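Company > Who we are > How we work

About Vanari

Vanari is a small company in Wutitz. We record how people do simple work with their hands, and from these recordings our customers teach their robots. We do not build robots ourselves and we do not sell software. What we deliver is good demonstrations, carefully made and carefully checked.

The company was started by Gerd Diekmann and Detlef Rathjen. Both worked before for Kuhlmann, a maker of packing lines, where Gerd was responsible for commissioning and Detlef for training the operators. At that time a robot was taught with a pendant, point after point, and a change of carton could cost a whole shift. Detlef had the opinion that a robot should learn in the same way as his trainees: somebody shows it, many times, and not always in exactly the same manner. Gerd did not believe him at first. They discussed it for one winter and then rented a hall together.

How we show a task

In our first year we did everything by remote control. The operator sat at a desk, moved two handles, and the robot arm followed. This gives very exact data, and we still offer it when a customer wishes to have recordings from his own arm. But it is slow work, and the operator does not feel what he is touching. A lid that one opens at home without thinking can take very long in this way.

Therefore most of our work today is done with hand-held grippers. The person stands at the table and holds one gripper in each hand. The fingers open and close like those of the robot, and the movement of each gripper is recorded. The person feels the resistance of the object directly, and so the movements become calmer and more natural.
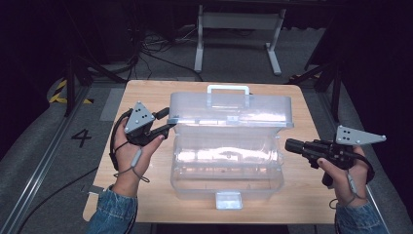

Two-handed work with the storage box at one of our recording tables.

Containers with lids are a good example of what our customers ask for. For a human being it is a small thing to hold a box with one hand and to move the lid with the other. For a robot it is two arms which must agree with each other, and a transparent material which many cameras do not like. We have made 2598 accepted recordings with boxes, tins and cases for our project Vateo, and we continue with it.

Vateo is our own collection of household and workshop tasks. It contains at present 279 tasks. Every task has a written sheet which says where the work begins, where it ends, and what is counted as a mistake. We write the sheets in simple sentences so that a new colleague can read one before the first recording of the day and start without further explanation. If two colleagues understand a sheet differently, it is the sheet that gets corrected.

We record from several sides. A view from the height of the head shows the whole table and both hands, and a view from the gripper shows the contact between the fingers and the object.
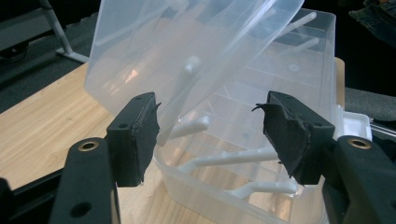
The gripper view is the one over which we spend the most time when we check. Detlef looks there first at the distance between the fingers and the walls of the object, and after this at the moment of contact. If the fingers push against something where they should hold it, the recording is marked and the task is shown again. We do not delete the marked recordings. Some customers are glad to have them, as a robot can also learn from an attempt which did not go well.

Our people

We are 13 colleagues. Very few of us studied robotics. We have a former tailor, two nurses, a watchmaker, and several people who came directly from school. New colleagues practise for two weeks with the grippers before their recordings go to a customer. Speed is not measured in this time. We change tasks after each hour, and there is a long pause at noon, for tired hands make poor recordings.

Working with us

A usual order begins with a visit or a call, in which you explain the task and, if possible, send us the objects. We make a small trial series without charge. When you are satisfied with it, we agree on the number of recordings. The largest single order until now was 3000 recordings, and the smallest was for a student who needed one afternoon of folding.

Visitors are welcome in our hall. Please write some days before, so that Gerd can keep a table free for you and you can try the grippers with your own hands.

Contact | Copyright Vanari, Wutitz | Back to top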